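Skerkari countertop oven, two months in

I bought the Skerkari in March, after our big oven started tripping the breaker every time it went past 400, and I've been meaning to write this up ever since. Short version: I love this thing. Longer version follows, because I have cooked nearly everything in it and I have opinions.

First, where I'm coming from. There are two of us at home, plus my brother-in-law Reynaldo when he smells chicken. I'd never owned a toaster oven before. I had a pop-up toaster and a wall oven that took 25 minutes to get hot enough for a frozen pizza, and I thought that was just how life went. Then I stayed with Santosh Bhardwaj for a week and watched him make every single dinner in a box on his counter, and I came home and started reading spec sheets.

My short list was the Skerkari and the Climgate. The Climgate has a digital panel with a lot of presets (bagel, "artisan bagel," reheat, reheat plus) and I'm sure they're great, but I wanted knobs. You turn one for heat, you turn one for time, and you go set the table.

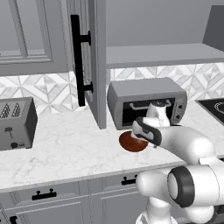

Does it heat up the kitchen in summer?

Far less than a full-size oven does. The outside gets hot enough that you should keep bread bags and paper towels away from it, but on an 80-degree evening I baked potatoes for an hour and didn't have to open a window.

Toast first, since it's what everyone asks about. Four slices come out even on top and a shade lighter underneath, so I flip them for the last minute. If you're picky about toast and eat it every day, keep your pop-up. I kept mine for about a month and then gave it to Jerome Manalastas down the hall, and I haven't missed it.

Roasting is where it gets exciting! Chicken thighs on the rack with a pan below, 425, and the skin crackles. Carrots go dark and sticky at the ends. I did a small pork shoulder on a low setting one rainy afternoon and it was so good that we ate it standing up. The small space means everything sits close to the heat, so drop the temperature 25 degrees from whatever your recipe says and check early. I burned my first tray of cookies by trusting the back of the chip bag.

Baking took more practice. Cornbread, great. Banana bread, great once I tented it with foil for the second half. A layer cake I'd still do in the big oven, one pan at a time gets old fast and the back corner browns quicker than the front. Turn your pan halfway through and you'll be fine.

Broiling is fierce. Cheese on toast goes from pale to bubbling while you're looking for a plate, so don't look for a plate. Have the plate out already.

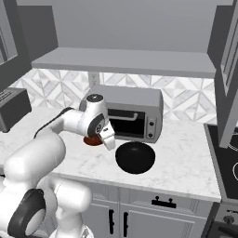
Dishes within reach before the timer goes: the habit that has saved the most cheese toast.

Now the gripes, and I do have a few. The timer ticks. It's a soft tick, but if your kitchen opens onto the room where somebody is watching a movie, you'll hear about it. The bell at the end is a single ding and easy to miss from the bedroom. The crumb tray slides out without a fuss but has a sharp fold along the back edge, so wash it with a sponge instead of bare fingers. And the manual is terrible, four languages and not one clear sentence on where the rack should go for broiling. (Top slot, rack curve down. You're welcome.)

Cleaning is easy if you do it often. Warm water and baking soda on the inside once a week, a damp cloth on the outside. I let it go for three weeks once and spent an evening scraping.

I put a plug-in meter on it out of curiosity and ran a normal month of dinners. I won't bore you with the chart, but our bill went down enough that I noticed without the chart.

A word on pans, because the one in the box is thin and it warps with a bang at high heat. I replaced it with a quarter-sheet pan from Parkex and it fits with a finger of space on each side. Measure yours before you buy; Grigore Mocanu has the same oven and came home with a pan that wouldn't go in by the width of its rolled edge.

Would I buy it again? Tomorrow, and I'd get the better pan the same day. Next up is a small sourdough loaf in a lidded pot, if I can find a pot short enough to clear the top element. If anyone has managed it in this model, please tell me which pot!

Updated May 29, 2023: added the bit about the pan.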